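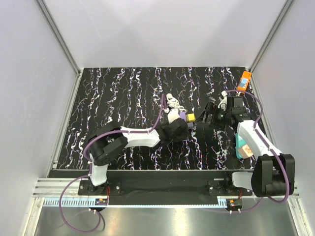 4. Fitting the shelf and levelling the cabinet

Search this manual Go

Applies to the Revstead wall cabinet, 760 mm width. For the narrower 725 mm model, use the same steps but fit the short rail supplied in bag 21.

4.1 Hold the wall rail against the wall at the marked height. Check it with a spirit level and mark the hole positions with a pencil.

4.2 Drill each hole with an 8 mm masonry bit. For plasterboard, use the cavity fixings from the separate pack and follow the sizes printed on it.

CAUTION: Check for pipes and cables before drilling. Do not drill directly above or below a socket or switch.

4.3 Push in the wall plugs until they are flush. Screw the rail in place, starting with the two end screws. Leave all screws half a turn loose.

4.4 Check the level again, then tighten the screws from the centre outwards. Do not use an impact driver.

4.5 With a second person, lift the cabinet and hook both hanging brackets over the rail. The brackets must sit fully behind the lip. Pull the lower edge gently forward to check.

4.6 Adjust the height with the upper screw on each bracket — clockwise raises the cabinet. The lower screw draws the cabinet towards the wall.

Note: If the wall is uneven, fit packing pieces behind the lower edge before using the lower screw. Forcing the screw may bend the bracket.

4.7 Insert four shelf pins at the same height, two on each side. Lay the shelf on the pins with the finished edge facing the door.

CAUTION: Do not load the shelf until the lower screws are tight and the safety catch is closed.

4.8 Hang the door as described in section 5. If it swings open by itself, repeat step 4.6 before adjusting the hinges.

Section revised 29 February 2024, G. Reuter

Was this section helpful? Yes No
2 comments 0 shares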